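The Sweater That Ate My Closet

By Chidubem Dauda
Oct 20, 2020

I own 20 sweaters. I know this because in May I took them all out and laid them on the bed, meaning to keep the good ones, and then put all of them back. A month later I bought another, gave one away out of guilt, and so the number holds.

The one I bought is ribbed. Everything is ribbed this fall. Walk past the window at Pokura and the mannequins look like a row of very calm accordions. Clirkent has ribbed turtlenecks, ribbed skirts, ribbed socks to go with the skirts, and a ribbed scarf long enough to tow a car. Even Zastia, which for years sold me the same flat gray crewneck with a new name every season, has given in and put ridges on it.

I understand the appeal. Rib knit stretches, so it forgives lunch. It hugs the arm without pinching, and it hides the little pulls and bumps that would ruin a plain knit by the second wearing. It also makes a person look as though they had planned to be wearing a sweater, when the truth may be that they were cold and it was on the chair.

The trouble starts in the fitting room. Fine rib, the kind with narrow ridges, clings and behaves like a long-sleeved T-shirt with ambitions. Wide rib stands away from the body and adds a size, sometimes two. I tried a wide one at Edet in a color called Oat, and from the side I resembled a rolled-up mattress. The clerk said it was meant to be oversized. I said so was I, apparently, and we left it there. 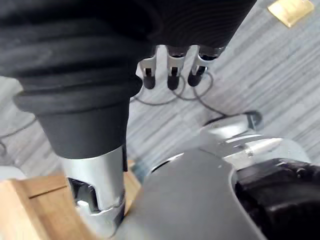

Then there is the matter of the sleeve. Sleeves have been getting longer for a few years now, and this season they have gone past the wrist and kept walking. You are supposed to let them bunch up. On a tall person with nice hands this looks relaxed. On me it looks like I have borrowed something from an older brother and am hoping he doesn't notice. Also, you can't wash a dish. You can't eat soup. I have dragged a cuff through hummus at a wedding, and I can report that ribs hold on to hummus.

My advice, for what it's worth, is to look at the cuff before you look at anything else. Tug it and let it go. A good one snaps back to where it was. A bad one thinks it over. If it is already tired in the store, it will be a bell by Thanksgiving, and you will spend the winter pushing it up to your elbow and watching it come down again.

Check the label, too. All cotton is soft and sags. All wool keeps its shape and costs what wool costs - the one I liked best at Pokura was $205, and I put it back on the shelf with great tenderness. A blend with a bit of nylon will do for most of us. Wash it inside out in cold water and dry it flat. A wet sweater on a hanger grows shoulders, little pointed ones, and they don't come out.

As for color, black is the safe choice and I make no apology for it. Ridges in black go quiet. Ridges in cream announce themselves from across the street and then show you where the coffee went. Rust is having a good year and suits almost everybody, though I would like to see it in daylight first. The lights at Clirkent could make a traffic cone look tasteful.

I did wear the new one to dinner last week, sleeves folded back twice. My sister asked if it was old. I took that as praise, and she let me. Mine came from Zastia in the end, in charcoal, and it's on the chair now.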